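穆尔坎斯沉钟传说

穆尔坎斯沉钟传说(Murkance)是流传于伊斯塔瓦(Istava)沿海地区的民间传说,讲述一座因违背誓约而沉入湖底的集镇,以及每逢大雾仍可听见的钟声。该传说属于“沉没之城”类型,现存异文14种,其中11种以伊斯塔瓦方言记录,其余见于邻近的奥夫盖特(Ovgate)地区。

情节

据通行异文,穆尔坎斯原为拥有4,000名居民的盐业集镇。镇民曾向湖中女子许诺,每年三月将头一担盐倾入水中,以换取堤岸稳固。至某任镇长时,盐价上涨,镇民以沙代盐。当夜湖水漫过堤岸,全镇沉没,唯有一名敲钟人的女儿因外出取水而幸免。她带出的水杯在多数异文中被视为信物,凡以此杯饮水者,能听见湖底钟声。

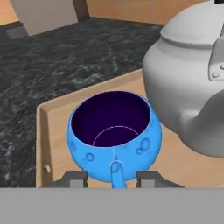 异文之间的主要差别在于幸存者的身份与信物的形制。奥夫盖特诸本将幸存者改为一名贩盐的外乡人,信物则为铜铃。伊斯塔瓦诸本坚持水杯之说,并称杯身呈湖水之色,外壁布满沉没时涌起的气泡。蓝色杯身加凸起圆点与环形凹纹的器物,与这一描述颇为接近;讲述者演示故事时,通常以双手捧住杯腹,将杯柄朝向听者,表示邀其共饮。北岸的两种异文没有提及气泡,只说杯底刻有敲钟人的名字。

源流与研究

该传说最早的文字记录为一份420行的叙事歌谣抄本,抄写者不详,结尾数行残缺。民俗学者文卡泰什·谢诺伊(Venkatesh Shenoy)认为,歌谣的核心是盐民对堤岸溃决的集体记忆,湖中女子的情节系后世增补。达特·黄(Đạt Huỳnh)则持不同意见,主张誓约母题更为古老,并以河(Hà)村的祭水习俗作为旁证。双方对抄本中“钟”字的释读亦有分歧,后者认为该字或指堤上报警用的木梆。

当代流传

传说至今仍在家庭中口头讲述,场合多为晚饭前后的厨房。按照旧俗,讲述人须背对灶台,讲至沉没一节时熄灯,待听者应答后方可续讲。 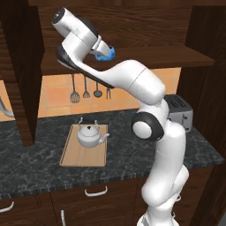
厨房一角,可见橙色瓷砖墙面、木制壁架与白色机械臂。

奥夫盖特地区另有以该传说为题材的童谣,歌词只保留钟声与大雾两项内容,不涉及誓约。

参见:沉没之城;水中女子;盐业民俗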